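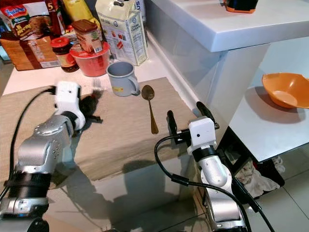
Stirndale College, Department of Applied Automation

Chapter 4
Buying a Kit: What Comes in the Crate

Every two-arm kit is sold with the same promise, which is that it will help around the kitchen. The kitchen, for its part, has made no promises. It has a placemat with a frayed weave, an enamel mug parked near the back edge, and a spoon lying between two grippers that each have a fair claim to it.

The first three chapters dealt with arms as the catalog sees them: reach, payload, joint limits. In this one we go shopping. We will compare two kits, the Dedow Pair and the Nonis Bench Set, along with the setup service that Cruzado sells for either of them. The Dedow lists at $2,369. The Nonis costs $200 less and arrives without a cable guide, a saving you will remember the first time a loop of cable reaches the mug before the gripper does.

Look at the opening photograph with a buyer's eye. The left gripper has hold of something dark brown and fuzzy with ragged edges. Does the brochure mention fuzzy? Most list a block, a bottle and an egg, and the egg is usually plastic. The right gripper has its fingers spread and nothing between them, a pose you will see a great deal of in your first month of ownership. Behind the mug are a jar, a tin-shaped container, a carton and a snack bag, all close enough together that a wide gripper would have to ask permission.

A spec sheet can tell you how far the fingers open. It is quieter about picking a thin handle off woven straw or cloth, where one fingertip may snag before the other arrives. We ran both kits through a spoon test of 20 tries each, and Section 4.3 gives the results along with some remarks the sales offices have asked us to soften.

By the end of the chapter you should be able to read a kit listing, work out what has been left off it, and put a price on the missing parts. Setup takes about a day with the Cruzado service and rather longer with the manual.

Before you read on, find a spoon and a placemat. Pick up the spoon using two fingers held stiff, with your wrist locked. Write down what went wrong, and keep the list for Section 4.1.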